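Home | Projects | Plate handling | Minutes | Actions | Wiki | Log out

PLATE HANDLING SOFTWARE - working group minutes, August

Present: Domenica Hämmerli (chair), Rami Sfeir, Luzius Koller, Ilari Kettunen (notes)
Apologies: Wanda Baptiste - sent comments by mail, see item 4
Start 10.05

1. Last minutes

Agreed. One correction from Rami, the timeout change went into the planner branch, not the gripper driver. Fixed in the wiki copy.

Open actions: Luzius still owes the list of config keys. Carried over again.

2. Sim run, plate pick and place

Rami went through the overnight batch. 100 episodes, new planner (Dusomano branch), everything in sim, same cell layout as July. 18 failed. Old planner on the same seeds failed 28. So better but not there yet.

Of the failures most are on approach. Planner gives a valid path to pre-grasp, then the last straight-line segment gets rejected by the collision check and it replans from a bad elbow position. Ilari asked if this is the padding on the fingers again. Rami thinks partly yes.

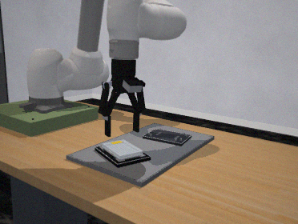
Domenica wants the pre-grasp pose split from the grasp pose in the task file, at the moment both are worked out in one function and you can't log one without the other. Rami fine with that, half a day. Luzius worried about breaking the Clodeno scripts which call the function directly. Agreed to keep the old name as a wrapper for one release.

Also - replans are not counted in the summary, only in the raw log. Needs to be in the summary.

3. Perception

Luzius reported. Pose estimate for the holder is good, pose of the plate inside it less so. Orientation is the problem. The well grid looks nearly the same turned through 180 degrees so the estimator flips now and then and is quite confident about it.

Options talked through:
- use the corner marking on the holder as a prior
- use the label on the plate, if there is one
- ask the scheduler which way round the plate went in (Domenica against, perception should not depend on the scheduler state)

Ilari: labels won't always be in the same spot so can't rely on them. Luzius agrees but says it is still usefull as a check when present.

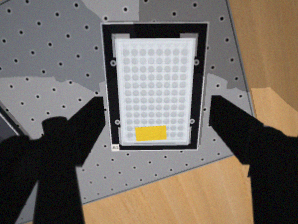 Sim view, open gripper either side of the holder. 96-well plate with yellow label.

Decision: corner marking first, label as second check only. If the two disagree the node returns "unknown" and the task layer stops. No guessing. Rami asked what the task layer does after stopping - nothing at present, it just sits there. Needs a proper state. Action on Ilari.

Short detour about the holes in the breadboard. Luzius would like to use them for calibration. Parked.

4. Camera views and replay tool

Wanda's comments by mail: replay tool drops the first few steps if the log starts before the camera topic is up. She has a fix, wants a review before it goes in. Rami to review. She also asks for issue 549 to be closed as it is the same bug. Agreed, Domenica closed it in the meeting.

Discussion on which views to keep for the review set. Close views are good for finger clearance, no use for seeing what the arm is up to.

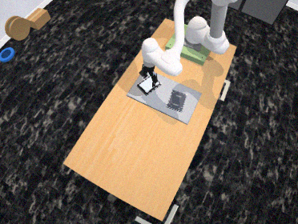

Storage is the argument against keeping every view for every episode. Rami proposes full set for failures, one overview for the rest. Domenica ok with this as long as the overview takes in the base as well as the work area. The one from the high camera does, you get the green base plate and the whole length of the table with the arm over the mat, though the shadows on the mat are large and Luzius does not want that view used for anything in perception untill he has tried it with softer light. Overview for humans only then. To be written in the readme so it doesn't come up again.

5. Tooling

Nevex build is red since the dependency bump. Ilari has pinned the old version for now. Proper fix next sprint.

Seeds: must be written to the log header, not just printed. Rami lost an afternoon on this.

Zürcher asked for a read-only export of the results table. CSV will do. Luzius to send a sample first before anybody builds anything.

6. AOB

Naming of the task files is a mess. Domenica will propose something by mail, comments by mail as well please, not in the meeting.

Actions
Rami - split pre-grasp / grasp, keep wrapper
Rami - replan count in summary, seeds in header
Rami - rerun same seeds with smaller finger padding
Rami - review Wanda's replay fix
Luzius - corner marking prior, label check, "unknown" result
Luzius - config keys (carried over)
Luzius - sample CSV to Zürcher
Ilari - stopped state in task layer
Ilari - readme note on overview camera
Domenica - task file naming

Closed 11.20. Next one same time, Wanda back by then.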